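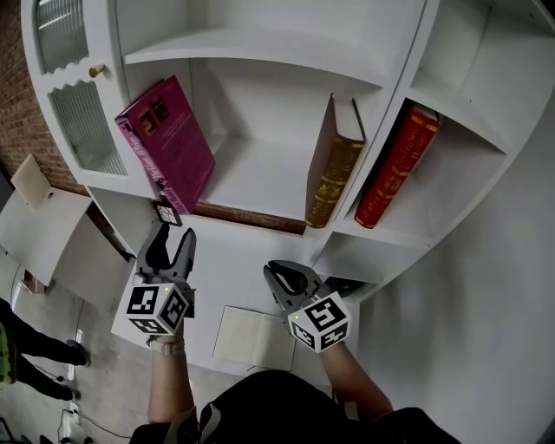
Can a machine put the books back on the shelf for you yet?

It can put back some of them, slowly, if the shelf stays where it is and a person is close by to sort out the mess.

OK, so that's my opener, and I want to leave it up for a bit before I say anything else. Let people look. Somebody always laughs at the "slowly," which is fine, let them.

Then: hands up if you've shelved a book this week. Hands up if you had to think about it. (Second lot of hands should be way fewer. If it isn't, make the joke about my apartment and move on.)

The thing I want to get across early is the leaning. Books in a half-empty compartment lean. They lean on the side wall, they lean on each other, one of them has its cover hanging open. You and I tip the book up with a finger, slide the thumb in and away we go. A two-finger jaw has to find an edge it can get around, and the edge it wants is usually the one pressed up against the wood or the board or whatever the shelf is made of. Don't say "affordance" here. I said it in July and lost the whole back row.

Also mention rounded furniture. I love a curved bookshelf, I think they're gorgeous, and they are a pain for anything that was taught on straight ones.

Sip of water, next slide.
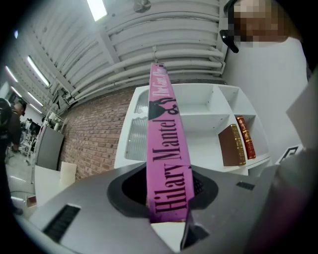
By Naheed Ghauri
Speaker notes, Stimisum evening talks, Terthorpe
11 October 2019

Pink book, upright, spine out. "The Giant, O'Brien," if anyone in the back can't read it. I picked a tall skinny one for this part of the talk on purpose, as tall skinny books are where I want to spend a minute. Hold a paperback by the bottom edge and see what the top does. Now pass one around the room and have folks try it with just thumb and forefinger – I'll bring a few in my bag.

What people forget is that the grab is only half the chore. You still have to put the thing down somewhere. Look at the two hardcovers in the cubby behind it, the brown one and the red one, both tilted. Say I want the pink one in next to them. Do I push them over first? Stand them up? Will they stay? A kid does all of that with the other hand and doesn't know she's doing it!

Now the shop story. Keep it short this time, I ran over last time.

Bastos is the bookstore I worked with over the summer. Bello Oyewole manages the floor there and he let us try the Koron arm on returns, after closing. We gave it 24 books a night, all hardcovers to begin with, and it did really well on those. I was thrilled, I was texting people. Then we let it loose on the mixed cart and it took 135 minutes to do what Bello does while he's on the phone. It was very gentle, I'll give it that. Not a single torn jacket.

Pause for the question about cost. It always comes right here. I don't have a price I trust, so say so and offer to talk afterward.

What Bello wanted, when I asked him, had nothing to do with shelving. He wanted something to bring the cart up from the basement. We had that going in two evenings! I do think that's worth telling a room full of shop people – the dull job with wheels may be ready before the one with fingers, and you might like it more.

Home chores, if there's time. Vacuuming, sure, as long as you pick up your cords first. Folding shirts, I've seen it done on a table with one shirt and a lot of patience. Dishes, depends what you call done. Books I'd put somewhere between the vacuum and the shirts. They're stiff, mostly, and they don't break if you drop them, and they come with their names printed on them, so you'd think they'd be the easy one.

If Ebere Ezeani is in the room she'll disagree with me on the shirts. Let her! She's got better numbers than I do and it perks everybody up.

Skip the slide on training hours unless the group is technical.

Last bit. People ask me when. My guess is four years for a store that's willing to tidy up its shelves to suit the machine, and I won't guess at all for a living room. Say it plainly and then take questions. Books back in the bag before I leave, and the HDMI adapter is Damilola's, so hand it back to him at the door.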